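Bench cell maintenance > Dual-arm setups
Thread: Right wrist cable wear, and glove change interval

torque_ledger
Two-arm tabletop cell, gloved hands, one external module on the outer side of each wrist. Cell is at our Bidberg site. At the last inspection the jacket on the right arm cable was scuffed through to the shield over a length of 20 mm, just below the forearm. The left cable shows polishing but no damage. Both were fitted at the same time, in September, and have the same hours.

Present routing: cable leaves the forearm, hangs in a free loop, drops to the floor and runs back to the controller. No clip between forearm and floor. Replacement cables are on order from Kurkance. I would like to fix the routing before I fit them.

Second item. The fabric gloves are changed every 800 cycles. Fingertips on the right hand are going through well before that.

kv_panel
What is the bend radius at the tightest point, and in which pose? If you only measured it at home position the number is no use. Drive the wrist to both ends of travel and measure there.

torque_ledger
62 mm at the limit of wrist roll, right side. More at every other pose I tried. Cable data sheet allows that for flexing use, so I don't think it is a bend problem. The scuff is on the outside of the loop, where it would touch the joint housing.

stunddale_cell4
We had the same wear at Stunddale. Cause was loop length. Too much slack and the loop swings into the ribbed joint every time the elbow folds. We took the slack out, put a P-clip on the lower forearm bracket with a rubber insert, and a second clip at the base. Three cables before that, none since.

kv_panel
I would not clip at the lower forearm. You move the flex point to the edge of the clip and the conductors fail inside the jacket where you can't see it. A spring guide at the exit and a longer loop is the better arrangement. Scuffed jacket is at least visible at inspection.

stunddale_cell4
Only if the clip is clamped hard. Insert should hold the cable against sliding and no more. Ours have been opened and checked for continuity under flex, all conductors good.

kv_panel
Continuity under flex at what speed? Intermittents on a wrist data line don't show on a meter.

stunddale_cell4
Checked with the error counters on the link, arm running the normal program at full rate. Zero counts over a shift.

grease_point_9
Before anyone buys clips: is the right arm doing more wrist roll than the left? Same cable, same hours, different wear. Pull the joint logs and compare total travel. If the program is lopsided you will get the same result with any routing, only slower.

torque_ledger
Logs pulled. Right wrist roll has well over twice the travel of the left. The pick program favors the right hand for anything on that side of the mat, and the bowl sits there. That also accounts for the fingertips, I think.

grease_point_9
Then move the bowl toward the center and re-teach, or mirror half of the program. Costs you an afternoon. And post the arms with hands up, it is hard to judge a loop from text.

torque_ledger
Hands raised, fingers up. Cables have not been touched yet.

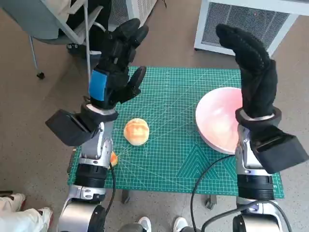 Both arms with hands raised over the mat, bun and bowl in place, original cable routing.

stunddale_cell4
Right cable has a lot of length on the floor as well. I would lift that first. Anything that drags there pulls on the forearm exit. Route it back along the base and tie it off behind the joint before you decide on the loop.

kv_panel
Agreed on the floor run. Still no to the forearm clip.

Also check the fasteners on the wrist modules while the gloves are off. Weight hung out to the side works the screws. Ours are on medium threadlocker and get a paint mark – if the mark has moved, the screw comes out and is cleaned and redone, not just nipped up.

mat_and_fixture
On gloves: don't run them by cycle count. Inspect at the start of each shift, change on first visible thinning at thumb or index. We use the Mavromatis knit ones and keep left and right counts separate. And re-zero the hands after a change. A new glove is thicker at the tip than a worn one and your grip closes early.

torque_ledger
Re-zero was not in our procedure. Added.

Plan as of 18 March 2023: floor run lifted and tied at the base on both sides, spring guide at the forearm exit, no clip for now. Bowl moved to center, picks re-taught. Glove counts split by hand. Module screws marked.

stunddale_cell4
Keep the old cable. Cut it open at the exit and look at the shield strands, it will settle the clip argument one way or the other.

kv_panel
It will only tell you about a cable that never had a clip on it.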